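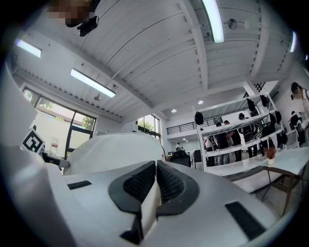 Hanging bags on open metal shelving

Updated 2020-09-11

Soft tool bags keep their shape longer when hung than when stacked. On a tiered metal unit, hang them from the upper tiers and leave the middle shelves for items in regular use. Heavy goods go on the lowest tier.

Check the load rating before hanging anything. The Illevar unit in our workshop is 898 mm wide, and we keep each bag under 3 kg. Use closed hooks or short carabiners; open S-hooks work loose when a bag is lifted off in a hurry.

Space the hooks evenly along the tier. A bag should come away without dragging its neighbour — if it catches, remove one bag or move it up a tier. Black bags look alike from a distance, so tie a coloured tag to each handle.

Fix the unit to the wall at the top tier. In a room with large windows, keep rubber and vinyl goods out of direct sun, as both harden and discolour.

Steel shelving needs little care. Wipe the tiers with a damp cloth and a drop of neutral detergent, then dry them. Touch up chipped paint before rust starts. We go over the bolts every April with a 10 mm spanner.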